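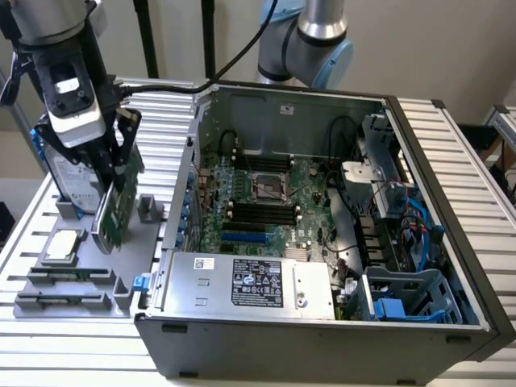
Gripper fault halts robot PC line at Gruscombe works

A robot cell that builds desktop computers at the Noltotum works in Gruscombe was stopped for most of a morning in February after one of its two arms kept pressing on an expansion card that had not lined up with its slot.

Nobody was hurt. The arm should have backed off once the push went over its set limit of 50 newtons. The firm says that limit had been lost when the controller was restarted before the early shift, and the arm carried on until an operator, Kamran Ghaffari, hit the stop button at the side of the cell.

The card and the board under it were both scrapped. Noltotum said 329 machines had been through the cell since the last service and all of them would be checked again before leaving the site. Customers have been told to expect a short delay.

"The arm did what it was told, and it was told the wrong thing," said Parvaneh Fallahi, who runs production at Gruscombe. "We restart these controllers quite often and the limits should survive that. On this one they didn't."

The cell fits cards, memory and processors into open cases. Fallahi said cards are the hardest of these to get right – a small tilt in the gripper is enough to put the edge connector on the wrong side of the slot.

Engineers from Enwood, the company that installed the arms, came in at 2 pm. They reloaded the settings and ran the fitting routine at low speed with nobody inside the guard. The cell was back in use by the evening, on single cases only.

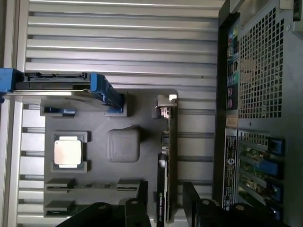
Could the arm have injured someone?

Fallahi said the risk was low while the guard gates were shut, as the arms cannot move at working speed with a gate open. A hand inside the case during slow-speed set-up would have been a different matter, and set-up work by hand has been stopped until the new check is in place.

That check will make the controller read back its force limits after every restart and refuse to run if any are missing. Keyvan Ranjbar of Enwood said it would be tested at Gruscombe first, then sent to the firm's other customers.

Staff who use the cell are also getting a refresher on the stop buttons.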